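Gold cutlery — worth it or a fad?

saltmarsh_dee
Thinking of replacing our everyday cutlery with the gold Skarkine set. The shop in Itthorpe has it on offer and my sister swears by hers. Anyone had it longer than a few months? I don't trust reviews written the day the box arrived.

pegleg607
Had a different gold set from Mudholm. Looked lovely until the forks started going silvery at the tips. I'd put them through the dishwasher maybe 200 times, which isn't a lot for a fork. The seller said I should have hand washed. Who hand washes forks every night?

Tannerbrook
I do. Takes 10 minutes. Mine are still gold and I've had them since August the year before last. People throw everything in on the hottest setting and then blame the maker.

pegleg607
The box said dishwasher safe, so I'm blaming the maker.

mossy_kettle
I've ended up mixing. Gold spoon, plain silver fork, green plate, white bowl, beige woven mat under the lot. My mother-in-law thinks I've lost half of each set. I think it looks fine, and if the gold goes I've only wasted money on spoons.

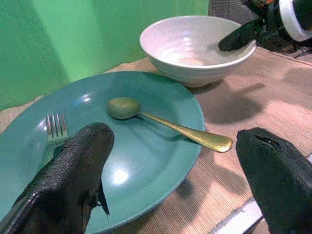

saltmarsh_dee
Do woven placemats wipe clean, or do they need washing?

mossy_kettle
Depends what they're made of. The plastic sort wipe down with a damp cloth, but cotton ones need a proper wash and dry flat, and they never go back quite as square.

Tannerbrook
Sorry, but mixed metals looks like a canteen drawer to me. Pick one.

mossy_kettle
It's my tea, I'll eat it with what I like.

old_larder
Bit wary of the whole business. "Gold" tells you nothing, it's a colour. Ask what the coating is and how long they'll stand behind it. I asked at the Ruggiero counter and got a leaflet about candlelight. Came home with plain stainless and it has outlasted two kitchens.

pegleg607
Same. I asked about replacement forks and they'd only sell me the whole box again.

saltmarsh_dee
Right, I'm less keen than I was this morning. Might buy one teaspoon, if they'll sell it on its own, and put it through the wash until Christmas.

Tannerbrook
Use a cooler cycle at least — give it a chance.

saltmarsh_dee
It'll get the same cycle as everything else in this house.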